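Seit Mai vergleichen wir bei uns im Labor zwei Greifersätze für die Nahtversuche, einen von Odomix und einen von Stisetti. Zdenka Georgiev hatte die Idee, beide an denselben Pads laufen zu lassen und dabei auch gleich die Kameras neu zu sortieren. Ich schreibe hier auf, was bisher dabei herausgekommen ist, vor allem für mich selbst, weil die Notizen inzwischen über drei Hefte verteilt sind.

Der Odomix hat kurze, schmale Backen und hält den Faden gut, solange man ihn nah an der Spitze greift. Weiter hinten rutscht er durch, besonders wenn der Zug schräg kommt. Der Stisetti ist an den Backen gröber profiliert. Er verliert den Faden seltener, raut ihn aber auf, und nach ein paar Knoten sieht man das an den Enden. Für einen Versuch mit einem einzelnen Stich ist das egal. Für eine fortlaufende Naht nehme ich im Moment lieber den Odomix und greife notfalls nach.

Unterschiede gibt es auch beim Gelenk. Beim Stisetti ist das Spiel größer, als es im Datenblatt steht. Marius Rusu hat an einem Dienstag bis abends daran gemessen und danach die Kompensation im Controller angepasst. Seitdem fährt die Spitze wieder dorthin, wo sie hin soll, nur beim Richtungswechsel gibt es noch einen kleinen Ruck. Wir vermuten die Seilspannung, haben den Antrieb aber noch nicht geöffnet.

Beim Knoten selbst ist die Schlaufe die heikle Stelle. Die Spitze muss hindurch und das Ende fassen, ohne dass sich der Faden vorher zuzieht oder über das Gelenk legt.

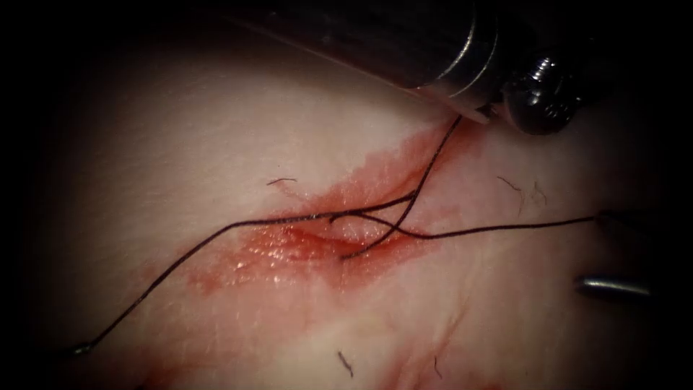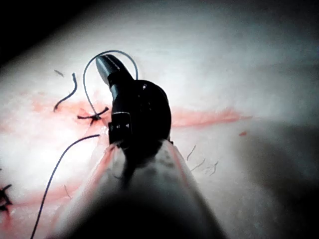

Bei den Kameras waren wir uns anfangs nicht einig. Ich wollte mit der festen Ansicht auskommen, Zdenka wollte unbedingt eine Kamera am Handgelenk. Die feste Ansicht zeigt den Fadenverlauf über die ganze Wunde und ist für die Planung des nächsten Stichs bequemer. Sobald sich aber ein Instrument vor den Knoten schiebt, fehlt genau die Information, die man gerade braucht. Die Handgelenkkamera ist näher dran, dafür steht das eigene Instrument ständig mit im Weg, und die Schärfe reicht nur für einen schmalen Bereich. Wir zeichnen jetzt beide mit 60 Bildern pro Sekunde auf und entscheiden später, welche Ansicht der Regler bekommt.

Mehr Ärger als erwartet macht das Licht. Ein weißes Pad überstrahlt schnell, und wenn man die Belichtung herunterzieht, verschwinden die dunklen Instrumente im Schatten. Die Fadenerkennung hält außerdem jede dunkle Faser auf dem Pad für ein Stück Naht. Marius filtert inzwischen nach Länge, was die meisten Fehltreffer entfernt, leider manchmal auch ein kurz abgeschnittenes Fadenende.

Als Controller läuft weiter der Demen. Den Estrella hatten wir zwei Wochen zum Testen da. Er ist leiser und die Oberfläche ist aufgeräumter, aber beim gleichzeitigen Bewegen beider Arme kamen die Befehle nicht gleichmäßig an. Mit nur einem Arm war davon nichts zu merken. Der Support hat eine neue Firmware angekündigt – bis die da ist, bleibt das Gerät im Karton.

Preislich liegen die Greifer nicht weit auseinander. Ein Satz Odomix hat uns 2000 Euro gekostet, beim Stisetti kamen noch die Adapter dazu, die wir selbst gedreht haben. Verschlissen ist bisher an keinem etwas.

Als Nächstes kommt die fortlaufende Naht mit neun Stichen, erst mit dem Odomix, dann mit dem Stisetti, beide mit derselben Fadenstärke. Zdenka bereitet die Pads vor, ich schreibe das Protokoll um, damit das Nachgreifen endlich eine eigene Spalte bekommt.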